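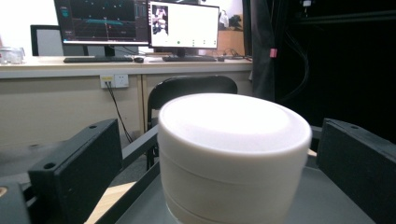

Tirta Ngui wrote to us that the old version of this file could not be used to compare one farm with another, as it mixed complaints from the public with findings made by inspectors, and that a reader would take a phone call about a smell for a proven breach. We agreed. The two are now in separate tables, and the rest of this README describes them as they stand after the split.

Kelik: welfare complaints and inspection findings for laying hen farms in Tudmont

Last updated: Aug 12, 2019

What is in the folder

complaints.csv
One row per complaint received. A complaint is anything a member of the public, a worker or a driver reported in writing or by phone. Nothing in this table has been checked on site.

findings.csv
One row per finding recorded by an inspector during a visit. A single visit can produce several rows, or none.

visits.csv
One row per visit, including visits where nothing was found. Use this table for the bottom half of any rate. Earlier users divided by complaints, which gives a figure with no clear meaning.

codes.txt
The list of codes used in the "issue" column of the first two tables.

Coverage

The tables cover 70 farms. Farms with fewer than 30 birds do not have to register and are left out, as are breeding flocks and hatcheries. The Entili site was registered as a hatchery for part of the period and as a laying farm for the rest. Only its laying farm rows are included.

Main columns

farm_id: a number we gave each farm. It has no link to the registration number and stays the same across all tables.
visit_id: joins findings.csv to visits.csv. Blank in complaints.csv unless the inspector's notes name the complaint as the cause of the visit.
housing: cage, barn, free range or mixed. Taken from the registration form, so it may be out of date.
issue: a code from codes.txt, such as LIT (litter), WAT (water), SPC (space), INJ (untreated injury) or DEA (dead birds not removed).
severity: 1 to 4, findings only. Set by the inspector. We have not changed any of these.
announced: yes, no or unknown. Please keep "unknown" as its own group. In May we tried counting it as "no", and the results moved enough that we put it back.

How the tables were made

The records came to us as scanned paper forms and were typed up by hand using Clonier, our entry form. Two people typed each form without seeing the other's version. Where they differed, a third went back to the scan. Handwriting that could not be read is marked [illegible], and some 12 findings have no issue code for this reason.

Names of farmers, workers and callers were removed, along with addresses and vehicle registrations. Free text was read through line by line before release. If you come across a name we missed, write to us privately and do not post it in the issue tracker.

Known problems

Inspectors differ in how they use severity 2 and 3. Treat the two as close neighbours.

A farm with many complaints is not always a farm with poor conditions. Farms near a road or footpath are seen by more people.

Missing visits cannot be told apart from visits that never took place. The paper forms were not numbered.

Dates in complaints.csv are the date of receipt. What the caller saw may have happened well before.

Use

You may copy, change and share the tables if you name Kelik as the source. We ask that you do not try to work out which farm is which. Corrections should give the farm_id, the table and the column, and will go into the next update.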